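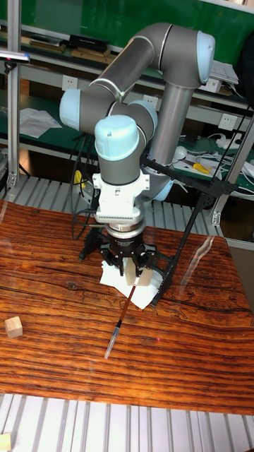 Small wooden blocks on the streaky brown tabletop, one of them on a crumpled white tissue.

Projects > Wikdale > Tabletop Blocks > README

21/04/2026
By the Wikdale Tabletop maintainers

Wikdale Tabletop Blocks

Welcome, and thank you for stopping by! Wikdale Tabletop Blocks is a collection of 4,000 still photos of small, plain wooden blocks and the everyday odds and ends that end up on a table with them. It began as a side folder of the larger Wikdale household set and grew until it needed a page of its own, and this is that page. If you only came for the file layout, skip down to "How the folders work" and we won't be offended.

What is in it

Blocks, mostly. They are light in color, small, and have no letters, numbers or paint on them. We get asked now and then for the alphabet kind, and those live over in Noiphan, our sister collection, along with the stacking rings and the puzzle pieces. We wanted this one kept to bare wood, where the grain and the edges are all you have to go on.

Alongside the blocks you will find tissues, small handled tools, pencils, saucers and bits of string. Tissues turn up a lot. A crumpled paper tissue is a lovely, difficult thing: it has an outline that is never the same twice, it hides part of whatever is sitting in it, and its folds can look like hard edges if the light is unkind. If you are working on outlines or on telling one material from another, the tissue folders are probably where you want to begin.

The tabletop

We owe you a word about the table, as it causes more mail than anything else on this page. The reddish-brown top has a bold, wavy grain with dark streaks and lighter amber bands running through it. It is handsome and it is also a nuisance. Pale blocks stand out nicely against it, but anything with a dark or reddish-brown handle can sink right into the streaks, and we have had careful labelers trace a stripe of wood grain as though it were a tool. Please zoom in before you decide. The plain-background photos are in a separate folder for anybody who would like to compare.

How the folders work

There are 13 folders, named for what is on the table and not for when the photo was taken. Inside each one you will find:

photos/ - the pictures, in JPEG
outlines/ - one outline file per photo, with the same name as its photo
notes.txt - whatever we thought you should know, which in a few cases is quite a lot

Any one folder can hold up to 100 photos that have no outline yet. They are listed at the bottom of its notes file. We are working through them as evenings allow.

Labels

We use 5 labels: block, paper, tool, dish and other. "Block" covers cubes and longer pieces alike. We tried splitting them in an early version and spent most of November arguing over pieces seen end-on, so we put them back together and everybody was happier. "Paper" takes in tissue, napkins and scraps. "Tool" is anything thin with a handle, and you do not have to know what it is for in order to label it. When a thing is half a brush and half something else in your eyes, call it a tool and carry on.

A block that runs out of the picture still counts. Draw the part you can see and set the partial flag to yes. The same goes for a block resting on something other than the wood, such as a metal ledge in front of the table: it is a block like any other and gets the same label.

Things to be careful about

The wood is nearly all pale, so please don't lean on this set if you need to tell species or finishes apart. We never recorded them. Sizes were not recorded either, and guessing from the grain bands will lead you astray.

Outlines around tissue are looser than those around blocks. We asked for the outside edge only and left the inner folds alone. If you need the folds, you'll have to draw them yourself, and we would be truly glad to have them back afterward.

Shadows are not outlined anywhere, though a few slipped through in the saucer folders. Let us know when you find one.

Opening the files

The outline files are plain text and open in anything. If you prefer a viewer, Stireck reads them directly: point it at the folder, choose "match by name," and the outlines will come up on top of the photos. Trarex works too, but you need to turn off its automatic smoothing first or the block corners come out round.

Sending corrections

Send the photo name, the label you think is wrong, and a line saying what you see. There is no form to fill in. Corrections go into the notes file first and into the outlines with the following release, so check the notes before you write in about the same photo.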